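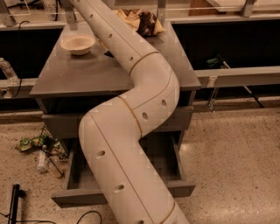 How to Clear Out a Junk Drawer and Keep It Cleared Out Until at Least November

Time needed: 40 minutes, plus however long you spend reading old takeout menus.

What you need
A table or a stretch of counter
A trash bag
A marker and masking tape
Small boxes, the kind tea or checks come in
A pen that works (you'll find 30 in the drawer, and two of them will)

Step 1. Take the whole drawer out
Most kitchen drawers lift off their runners if you pull them all the way and tip the front up. If yours won't, look for a small plastic lever on each side. Push one up and the other down while you pull. Do not pick through the drawer while it's still in the cabinet. I did that for years and all it did was move the batteries to the back.

Step 2. Dump it
Turn the drawer over onto an old towel. Wipe out the inside with a damp cloth. There will be crumbs, even if no food has ever been in there. I have no theory.

Step 3. Sort into piles
Trash goes first, and fast. Dried-up glue, dead pens, rubber bands that snap when you look at them, the warranty for a toaster you gave away. Next, make a pile for things that live somewhere else, such as screwdrivers and birthday candles. What's left is the real contents of the drawer, and it should fit in your two hands.

Step 4. Deal with the keys
Try every key in every lock you own. Label the ones that fit with tape. The others go in an envelope marked with the month. If you haven't needed one by the time the envelope annoys you, out it goes. Radka Vasić wrote in to say she kept a mystery key for nine years and then found it opened her own mailbox, so try the mailbox.

Step 5. Test the batteries
Drop each AA on its flat end from an inch up. A fresh one tends to land with a thud, and a tired one tends to bounce. A cheap tester is more reliable but less fun.

Step 6. Box it up
Fit the small boxes in before you fill them. Tape them to each other so they don't slide. Scissors and tape go at the front, where your hand already goes.

Step 7. Put the drawer back
Line up both runners, push until it clicks, and open and close it a few times to feel smug.

Comments are open below. Please stop sending me photos of your cables.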